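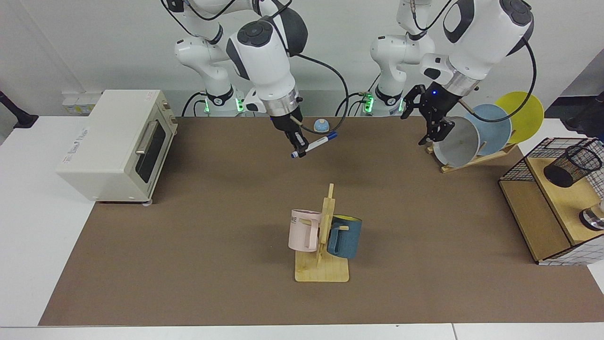 Dish rack

A dish rack, also called a plate rack or drainer, is a stand that holds plates on edge, either to dry after washing or simply to keep them handy between meals. Wooden racks are the old favorites, and many a household has passed one down until the slats turned gray and soft at the corners.

Most designs lean the plates a little — a gentle slant lets water run off the rim and makes each plate easy to lift out. Deep dishes with raised rims take up more room than flat ones and usually do best with an empty slot beside them.

The maker Grovow, of Zovivside, sold a beech model with 2 rails under the name Uibo, and its 94-page household booklet, written by Glenys Oakley, advised rubbing the wood with oil every July.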